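The students in Bok-nam Bae's automation course at Mulcahy Technical College spent the first week of term taking old desktop computers apart by hand. By the second week they were no longer allowed to touch them.

The course project is called Wanis. Teams of five write the control software for a robot arm and use it to service a desktop workstation: memory out, processor out, processor back in. The college bought 29 retired machines from an office supplier in Usunmont, and Bae expects most of them to be scrap by December.

"I tell them to break a few," she said. "A bent pin teaches you more about force limits than I can."

The processor is the hardest part of the assignment. It has to be gripped by its edges, held over the socket and lowered without dragging across the contacts.
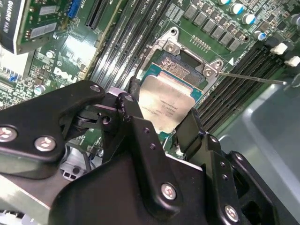
Page 50

Students get no credit for speed in the first half of the term. They are graded on their logs, which must give the arm's position and grip force at every stop, and on whether another team can repeat the run using those logs alone. Several teams failed that test at the first attempt. One had left out the height of the table.

Metal causes its own problems. The heatsinks and rails inside a case throw back light from the ceiling, and software that finds a memory slot easily in the morning may lose it after lunch. The Tirkex team, named after a character in a game its members play, spent two sessions on nothing but lamp positions. 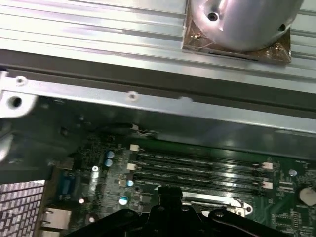 Inside one of the course workstations, with the heatsink above and the memory slots below.

Bae worked in electronics repair before she moved to teaching, and she still keeps a bench at the back of the lab. Her rule is that a student who wants the arm to do a job must first do it by hand and write down every motion. The lists tend to be short at first. Opening a socket might be given as two steps on Monday and eleven by the end of the week.

Hand tools have stayed in the course too. Screws are a separate unit, and the handout covers driver size, angle and how to tell when a head is starting to strip.

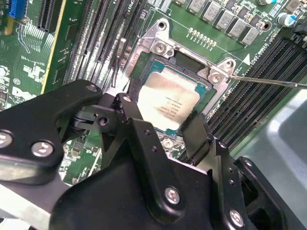
Photos: Mulcahy Technical College, Wanis project

The budget for the year is $3,000, most of it for replacement finger pads, cables and screws. The arm belongs to the engineering department and is shared with a second-year class, so the teams book it in 50-minute blocks. Early morning blocks go last.

Final runs are held in December in the main lab and are open to other students. Each team will draw a workstation it has not used before and will have one block to finish. The logs are due the following day.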